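Cookie notice: this site uses cookies to remember your settings. Accept / Manage
Print this article | E-mail this article

3.2 Play materials and shared attention in the Wuston nurseries

The second strand of the study concerned free play among children aged three and four in the nurseries of Wuston and Prunden. Materials were grouped by type before coding began, following the scheme set out by Sitthichai and Meesuk in the pilot.

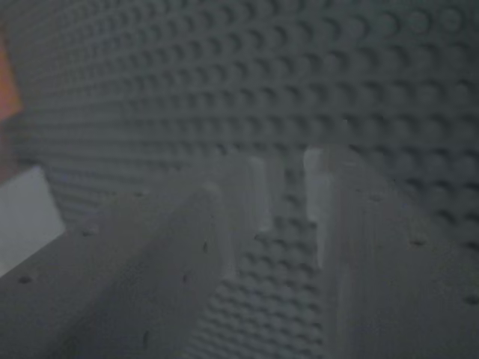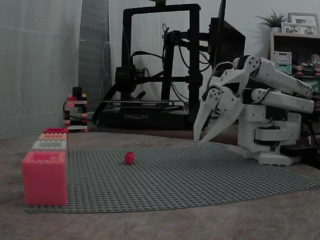 Figure 4. Studded grey baseplate, of the type coded as "fixed surface".

Observations were carried out in 13 nurseries between October and May, and produced 2489 episodes of play lasting one minute or longer. Two observers coded each episode separately, and differences were settled by discussion. Fixed surfaces were treated as a class of their own, which also took in sand trays and floor mats. A regular grid of studs, as on the plate in Figure 4, gives children a common ground on which to place their pieces, and even a single small cube, such as the red one in the second picture, was coded as a placed piece if a child referred to it in speech. Pieces held in the hand or left on the floor were coded as loose.

Of the episodes recorded, 648 involved a fixed surface. In these, children were more likely to look at the same object as a partner and to speak about it within the same minute. The pattern was clearest in Prunden, where rooms were smaller and play tables were shared between groups. It was weaker in 11 of the longer sessions, most of them held late in the morning, when staff were preparing for lunch and adult talk was frequent.

The Sriwong scale of joint attention was applied to all episodes by the same pair of observers. Scores for dressing-up and water play are reported in Section 3.3, together with the parent interviews collected under the Drinda programme.

Print this article | E-mail this article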